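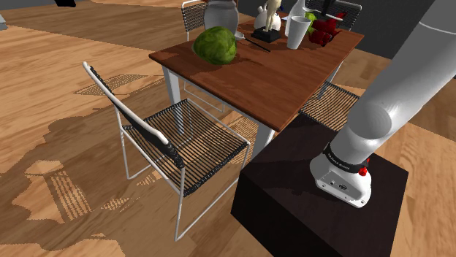 Asunto: Re: Re: episodios de mesa en simulación, reparto y dudas

Hola a todos, contesto rápido que tengo el cluster reservado y se me va la hora.

Kimie Tsuji escribió el 20/08/2026:
> Llevo 100 demostraciones teleoperadas en la escena del comedor. Dos cosas:
> 1. ¿La mesa se queda tan cargada? Con la col, el jarrón gris, la figura
> y las piezas blancas todas juntas me cuesta entrar con la pinza sin rozar.
> 2. ¿Guardo los intentos fallidos o los borro?
> Además, el export de Koltix me ha dado error en 4 episodios.

A lo primero: sí, cargada. La queremos así. Si quitamos cosas la política aprende a ir en línea recta y luego en Brerley no sirve de nada, ya nos pasó con el lote de la cocina. Lo que sí puedes hacer es variar las posiciones entre episodio y episodio, sobre todo la taza alta, que tapa en parte lo verde que está pegado al objeto rojo. Justo esos casos son los que faltan. La figura con la base negra déjala en medio, estorba y está bien que estorbe.

Fallidos: guardar TODO. Etiqueta "fallo" y punto, no hace falta escribir el motivo. Solo borrar si el simulador peta o si un objeto atraviesa la madera (el utensilio fino es el sospechoso habitual, mirad las colisiones).

Lo de Koltix — mándame los logs de los 4, creo que es el timestamp otra vez. Mientras tanto no reexportes encima, porfa, que se pisan los ficheros.

Reparto hasta septiembre:
- Kimie: sigue con el objeto rojo, 20 episodios más cambiando la luz. Ahora las sombras caen siempre igual y el modelo se agarra a eso.
- Hatsue Morikawa: col y tetera. Agarre por arriba y tambien lateral.
- Yo: sillas. Quiero unos cuantos episodios con la silla más cercana movida, que ahora las cuatro están siempre en el mismo sitio. La del lado del pedestal la dejo para el final, ahí el brazo va muy justo.

Total en el servidor contando lo de Shibata: 146. Poco todavía. Antes de entrenar nada en serio me gustaría ver al menos el doble.

Una última: las instrucciones de texto en español y en inglés, las dos, y no siempre la misma frase. "Coge lo rojo", "acerca la pieza roja", lo que diríais en casa. En el lote anterior habia una única frase copiada en todos los episodios y hubo que rehacerla a mano.

Si alguien de Ketent lee esto, sigue pendiente el permiso de escritura para Hatsue.

Me voy, el lunes no — cuando tenga los logs escribo.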